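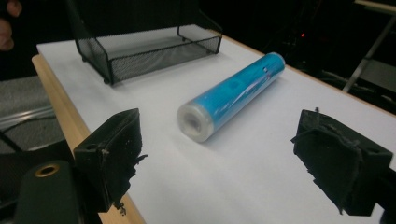 Flevness Shared Kitchen, Stores and Cupboards Group

Subject: Re: [stores] switching everything to rolls?

Nikola Obradović wrote:

> Hi all,
>
> I've been through the Gunum catalog again and I think we should move
> all our food bags over to rolls before the October order. The
> Ninby ones come 200 to a roll, 6 rolls to a case. They arrive wrapped,
> they stack, and they take up a lot less of the shelf than the
> Pavlović boxes, which are always half crushed by the time anyone
> gets to the bottom of one.
>
> Three rolls are the same as one of the old boxes (600), so the
> counting for reorders stays easy. The plastic wrap also keeps the
> flour dust off, and the end caps mean they don't unwind in the
> drawer. I'd like to order two cases and be done with it.
>
> Any objections?
>
> Nikola

Well, some. I'm not dead set against it, but I've sat through the label maker and the hanging baskets and I'd like us to go slower this time.

First, the stacking. I don't see how a cylinder stacks better than a box. Lay a roll on its side and it wants to go somewhere, and our shelves tip forward a little (the one over the dish sink tips more than a little). Stand it on end and you can fit a row of them, I grant you, but then you're trusting everyone to put them back on end. Look at what happens with the foil.

Second, the wrap. It's glossy and I'm sure it keeps dust off for as long as it stays on. The day somebody opens a roll, the wrap goes in the trash and we have a bare roll sitting in a drawer with the flour dust you mentioned. A box with a flap at least closes again, crushed or not. If the plan is to leave the wrap on and pull from one end, I'd want to see someone do that with one hand while holding a bag of lentils in the other.

Third, and this one bothers me most, what does it say on it? Take the blue roll on the white table. The printing is a darker blue on blue, underneath shiny plastic, and I can't read a word of it. The small dark dot toward one end might be part of a label or a hole in the wrapping, take your pick. Our problem in that kitchen has never been a shortage of containers for bags. People open the wrong thing because they can't tell what they've got, and then we have two of everything open at once. The Pavlović boxes are ugly, but you can read the size from the doorway.

If we do go with rolls, each one needs a strip of masking tape with the size and the words FOOD BAGS in black marker, before it goes on the shelf. And I'd keep anything meant for trash out of that cupboard completely. Right now the two sit side by side, and in boxes that's survivable.

About the end caps. The one facing out on the blue roll is frosted, with a thick rim and a recessed middle, and it looks decent enough. Whether it stops anything from unwinding I couldn't tell you. I also can't tell you if it's meant to stay on after opening or if it's one more loose bit of plastic for the bottom of the drawer, next to the cookie cutter nobody claims. Does the catalog say? Mine only gives the quantity.

The arithmetic I accept. Three times 200 is 600. But two cases is twelve rolls, so 2,400 bags, of a thing we haven't used yet, when we haven't got to the end of the boxes we own. Last time we bought ahead it was the parchment squares, and I'm still using those to line my seed trays.

So here is what I'd agree to:

One case. Half the rolls in the prep drawer, half in the tall cupboard.

Tape labels on before shelving, and I'll bring the marker.

The Pavlović boxes stay where they are until they're used up. Please don't tip them out into something prettier.

We look again once the first 2 rolls are empty. If people are still pulling bags cleanly and the drawer still shuts, I'll stop complaining and you can order whatever you like.

One question for whoever does the Gunum order, too. Do they take back unopened rolls from an opened case? The page says returns are accepted on "complete goods" and I've read that four times without learning anything from it.

I'll be in from 4 p.m. to do the spice shelf if anyone wants to argue about it over the turmeric.

Ruth
(cupboards, dry side)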